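August, late, kitchen table

I have to write this down before I sleep or I'll lose the order of it. The planner works! Or the handover part of it works, which is the part I've been chewing on since spring, and I'm still a bit giddy.

Got in at 8 and Triin was already at her bench with the logs from last night open. She had left the replay tool running over every episode we've recorded since the calibration change, 3889 of them, looking for the places where two arms wanted the same bit of air. I had asked for a plain count. What she made was a little timeline viewer where each arm is a colored strip and the conflicts light up, and you can scrub through with the arrow keys. I could have hugged her. I've been staring at text files for weeks and there it was, the whole problem in one picture: nearly all of the conflicts sit in the same half second, right when one arm has finished its reach and the next one has already been given permission to start.

So the planner was never slow, as I'd been telling everybody. It was being handed an old picture of the world. Each arm publishes its joint positions, Weltero (our planner, named by Gunārs after something he won't explain) collects them, and if one message is late it just uses the last one it had. Fine for one arm. With three arms over one table, the last one it had can be a whole forearm away from the truth.

I wrote the fix before lunch. It's embarrassingly short. Every state now carries its own timestamp, and Weltero moves them all forward to the same moment before it checks anything. If any of them is too old to trust, it grows the padding on that arm, a bit more for every millisecond of age, until either the fresh message arrives or the padding gets so fat that the plan fails and everybody waits. I love this. The arms get shy when they don't know where the others are. Gunārs says "shy" is not a technical term and I've put it in the code as the name of the parameter anyway. 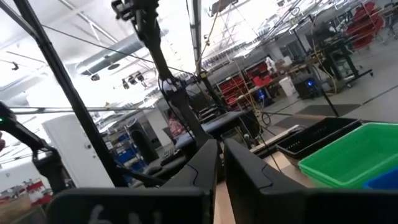
After lunch we went for the long run. One hundred handovers, no resets allowed, with the speed at the setting we've been avoiding. I set the threshold at 100 milliseconds to begin with, thinking that was generous, and the first few were so timid it was painful. Reach, stop, wait, creep, stop. Triin suggested making the padding grow with how fast the arm had last been moving, so that an arm standing still stays thin however old its message is. Of course! A parked arm with a late message is still a parked arm, most likely. It took me twenty minutes to put in and another half hour to find the sign error I'd made while putting it in (velocity pointing the wrong way, so the padding grew behind the arm. Very safe for everything it had already passed).

Then it just went. I don't know how to describe it without sounding silly. One comes out, the next is already on its way in, and they slide past each other with a gap you'd call rude between people. Before today they'd take turns like cars at a four-way stop. I kept reaching toward the stop button and pulling my hand back.

We had 2 failures in the whole run. One was perception: the pose estimate flipped on a grasp, the symmetric-object thing again, and the gripper came in a half turn off from what the receiving side expected. That one I knew about. The filter is supposed to hold on to the previous orientation when the two answers score the same, and I think it's dropping its memory when the object is hidden for too long by another arm. Must look at the timeout. The other failure was mine, the planner gave up with a perfectly good path sitting there. I saved the seed and replayed it six times and got the path every time, so it's timing, ugh, and I'll need to record the message arrival order as well as the messages. Triin says the Gevalow recorder can do that with a flag. I've been using it for a year and had no idea there were flags.

Gunārs came by toward the end, watched for a while with his arms folded and asked what happens if the clock on one of the controllers drifts. I had no answer. I still haven't. I suppose everything looks older or younger than it is, and younger is the bad one, the arm gets bold. Should reject any timestamp from the future outright and shout about it. For slow drift I'd want to compare against the encoder counts, maybe. Asked him if he'd write the test and he said yes, so I've gained a test and a worry.

Missed the bus, walked home and thought about padding the entire way. You could use the same trick for the camera poses. An old detection gets a bigger blob, a fresh one a tight one, and the grasp planner picks the tight ones first without anyone telling it to. Same function, even! I scribbled it on the back of the pharmacy receipt, which is in my coat.

For tomorrow: merge the timestamp branch, but keep the velocity part separate until Gunārs has read it. Orientation timeout. Gevalow flags. Take the debug prints out of the main loop. Buy coffee, we finished the tin.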